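Workshop notebook, Dallness
March, small bench
Green electric pot: heating, lid and dial checks

Carried on from the notes on the enamel saucepan. The purpose is the same: to find out how the pot behaves at the settings a person would use on a weekday evening, and to write it up for the Jirnia sheet in terms that don't need a laboratory to repeat. The pot goes under the job name Varma in the results folder. Please keep to that name, as the last three entries were filed under "green pot", "cooker" and "electric pan" and took half a morning to find.

Equipment
Electric pot with glass lid, as supplied.
Oto plug-in meter, the newer one. The older one drops its reading when the load switches off and is not to be used for totals.
Probe thermometer, checked in ice water and in boiling water before starting. Read 0.2 high in ice. Not corrected in the figures below.
Kitchen scale, 1 g steps.
Measuring jug, used for pouring only. All water weighed.

Setting up
Pot placed on the grey top with the white wall behind it, clear of the shelf so that steam does not collect under the wood. Outer base wiped before it went down. Grit under the feet of the saucepan left a scratch last time, and I would like to keep this surface for a while yet. 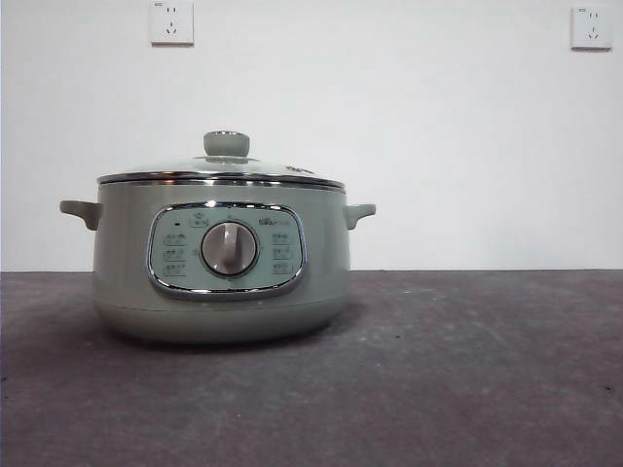
Water at 2,000 g for the main run. Poured in from the jug on the scale, lid on straight away, probe lead passed under the lid edge. The lead lifts the glass very slightly on one side. The gap is small but it does leak steam once the water is close to boiling, so the weight loss below is a little higher than it would be in normal use. A thinner probe would deal with this. One is on the order list.

Run 1, plain water, dial at full
Start temperature 16.4
Meter reading at start, zeroed
14:05 on
14:11 first small bubbles on the inner base, no sound
14:16 steady ticking from the base, condensation over most of the glass
14:24 full boil, lid moving
14:25 off

Peak power on the meter was 939 W, reached within a few seconds of switching on and held with very little drift until the boil. No cycling seen at full. I had expected the thermostat to cut in before the boil and it did not.

Weight of water after the run was 26 g down on the start. Most of that will be the probe gap. Some will be what was left on the underside of the lid, as I did not shake it back into the pot before weighing. Do that next time.

Run 2, plain water, dial at low
Same weight of water, fresh from the tap, start temperature 16.1. Power came and went in a regular pattern once the water was warm: on for a short burst, off for a longer one. The gap between bursts grew as the temperature rose and then settled. Left for 50 minutes. Final reading 82.5, swinging by just over a degree either side.

This is a sensible holding temperature for soup. It is too low for dried beans, and the sheet should say so plainly. Kidney beans in particular need a proper boil first, and a reader who sees "low" on any slow-cooking device will assume it can be left to do the whole job.

Dial
The dial has a raised grip down the middle, which makes it easy to turn with a wet hand or a cloth over the fingers. Resistance is even through the whole travel. There is a click at off and no click anywhere else, so settings between the ends have to be set by eye. I tried returning to the same middle position five times and measured the power pattern each time. The results were not the same, but they were close enough that it would not matter to a stew.

One point against it: with the grip being symmetrical, either end could be read as the pointer. From across the room I could not tell which way it was turned. A dot of paint on one end would fix this. I have not added one, as the pot has to stay as supplied until the sheet is done.

Lid
Glass dome in a metal rim, knob the same green as the body. Seats well with no lead under it. It can be turned freely once down, so there is no fixed position for the handles or the knob to line up with. Condensation runs to the edge and collects against the rim. If the lid is lifted flat and moved sideways, the water falls on the bench. If it is tilted away over the pot first, nearly all of it goes back in. Add to the handling notes.

Knob temperature taken at the end of run 1 with the surface probe: 44. Comfortable to hold for long enough to lift and put down. The metal rim was far too hot to touch.

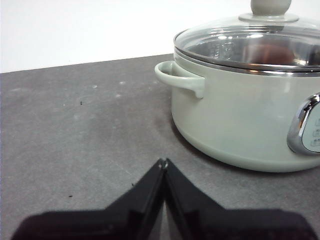 Side handles were 39 at the ends and 51 close to the body, taken at the same time. Fine with bare hands if held at the ends, less so if the fingers go right in. With the full load of water the pot is awkward to carry, mostly on account of the lid, which shifts as soon as the pot is tipped. Recommend carrying it with the lid off or letting the contents cool first.

The body itself warms slowly. Highest reading on the green surface was at the back, low down, and I would not leave a plastic spoon resting against it.

View through the glass
Needs a line in the sheet. With a dry lid the contents can be made out in a general way, but the overhead lights reflect off the dome and hide the far side. Turning the pot a quarter turn makes no difference. Switching off the nearer lamp makes a great deal of difference. Once there is condensation the view is gone in any case until the lid is lifted. Anyone relying on the glass to see whether a pan has caught on the bottom will be disappointed, and that applies to every domed lid we have had on this bench.

Run 3, short run with a small quantity
400 g water only, dial at full, to see what happens when someone heats a single portion. Start temperature 16.6. Boiling at just under five minutes. The inner wall above the water line got noticeably hotter than in run 1, and drops thrown up against it dried off at once. With water this is harmless. With milk or porridge I would expect a brown ring and a long soak afterwards. Worth a separate run with milk when there is time, and when somebody else is willing to wash up.

Not attempted: boiling dry. The cut-out test comes last in the sequence, after everything that needs the pot undamaged.

Cleaning
Inner wall rinsed and dried with a cloth. A faint white bloom was left on the base after run 1, which is our water and no fault of the pot. It came off with a spoonful of vinegar and a few minutes' wait. The chrome round the control panel shows every fingerprint. The matt green finish shows hardly any. Groove between the panel and its surround holds water after wiping and wants the corner of a dry cloth run round it.

Do not put the base under the tap. There is nothing to stop water getting behind the dial.

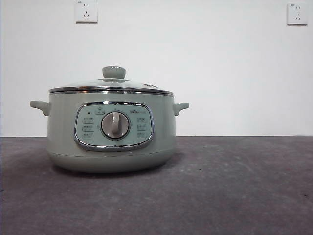

Varma job: pot with lid on, dial side to the front.

Notes for the write-up
The 4,000 in the left column of the raw sheet is the logging interval in milliseconds. It is not a power figure. Someone copied it across as watts in the saucepan entry and it reached the draft before it was caught. I have now put the unit beside it.

Times above are from the wall clock, which is a minute fast against the logger. Use the logger times for anything that goes in a table.

Still to do
Repeat run 1 with the thin probe and compare the weight loss.
Milk run, small quantity, middle setting.
Rice, if the Jirnia sheet is going to include it. Ask before buying any.
Measure the cord. It reached the socket here but only just, and our sockets are closer to the bench than most.
Check the small marking on the glass with the hand lens and copy it into the equipment list.
Surface probe needs a new battery, reading was flickering by the end of the afternoon.

Pot emptied, lid dried separately, meter unplugged and back in the second drawer.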